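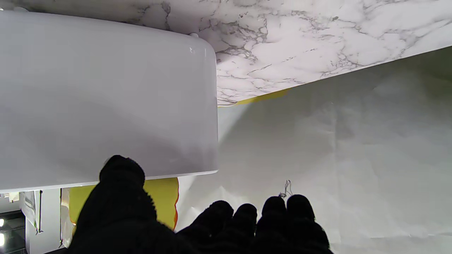
El Dralico es un lavabo de una sola pieza, acabado blanco brillo, que la marca vende para combinar con encimeras de piedra o de imitación. Lo compré en septiembre para el aseo pequeño y lo he usado a diario desde entonces. Las esquinas van redondeadas con un radio amplio y el borde inferior es fino y recto, un detalle que facilita el repaso con la bayeta. Sobre una superficie blanca con veteado gris y antracita como la de la foto, el tono gris pálido de la pieza no desentona, aunque el brillo devuelve un leve reflejo en la curva.

Instalación. El manual ocupa 11 páginas y dedica solo 2 al sellado. Conviene presentar la pieza en seco, marcar el perímetro y limpiar con alcohol antes de aplicar silicona neutra. Randa Tarawneh, que me ayudó con el desagüe, recomendó apretar la tuerca a mano y dar un cuarto de vuelta con llave. No ha habido fugas.

Uso. El fondo tiene pendiente suficiente y no queda agua estancada. La cal se marca pronto en el esmalte y sale con vinagre diluido. El ruido del chorro es algo mayor que en el Girnitz que tenía antes.

En contra: la plantilla de corte venía doblada y con una desviación de 5 mm en un lado, y el sifón se vende aparte. El servicio técnico envió otra plantilla sin coste, pero tardó dos semanas.

Precio pagado: 100 euros, sin grifería. Lo volvería a comprar para un aseo; para un baño principal buscaría más profundidad.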